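Modul Digitale Musikproduktion, Skript zu Sitzung 2 — Räumliches Audio in begehbaren Konzertformaten

## 1. Gegenstand

Behandelt wird die Tonebene von Konzerten und Musikvideos, die über ein Headset rezipiert werden. Grundlage ist die Produktion *Memthorpe* der Sängerin Akinyi Mollel, Tonregie Eugénie Leclerc. Das Stück liegt in einer Stereofassung und einer Ambisonics-Fassung dritter Ordnung vor. Beide Fassungen stehen im Kursordner.

## 2. Kanalbezogen, szenenbasiert, objektbasiert

Kanalbezogene Formate legen das Signal pro Lautsprecher fest. Szenenbasierte Formate (Ambisonics) beschreiben das Schallfeld an einem Punkt; die Zahl der Kanäle beträgt (N+1)², bei dritter Ordnung also 16. Objektbasierte Formate speichern Einzelsignale mit Positionsdaten, die erst bei der Wiedergabe gerendert werden.

In *Memthorpe* sind Streicher und Raumanteil szenenbasiert gemischt, die Stimme ist ein Objekt. Beim Drehen des Kopfes wird das Schallfeld gegenrotiert, die Stimme bleibt dadurch im virtuellen Raum ortsfest.

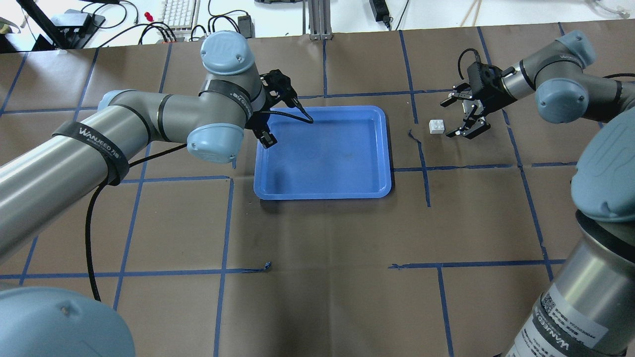 Warum wird die Stimme als eigenes Objekt geführt?

Ein Ambisonics-Signal niedriger Ordnung bildet Punktquellen unscharf ab. Als Objekt lässt sich die Stimme schärfer lokalisieren und bei Ortswechseln des Publikums getrennt in Pegel und Hallanteil nachführen.

## 3. Latenz

Maßgeblich ist die Zeit zwischen Kopfbewegung und angepasstem Ohrsignal. Im Kurs gilt ein Zielwert von 50 ms für die gesamte Kette. Der Tracker der Übungsanlage liefert alle 33 ms einen Wert — die Interpolation zwischen den Werten ist deshalb Teil der Aufgabe.

## 4. Binaurale Wiedergabe

Die Kopfhörerfassung entsteht durch Faltung mit HRTFs. Nicht individualisierte Datensätze führen häufig zu Vorne-hinten-Vertauschungen und Im-Kopf-Lokalisation. Head-Tracking verringert vor allem die Vertauschungen. Leclerc verwendet einen generischen Satz und hebt die frühen Reflexionen leicht an.

## 5. Übung

1. Stereofassung und binaurale Fassung auf gleiche Lautheit bringen.
2. Die Stimme ab Takt 33 als Objekt neu positionieren.
3. Unterhalb von 300 Hz den Richtungseindruck beider Fassungen vergleichen und schriftlich festhalten (maximal eine Seite).

Abgabe im April bei Tatu Owino.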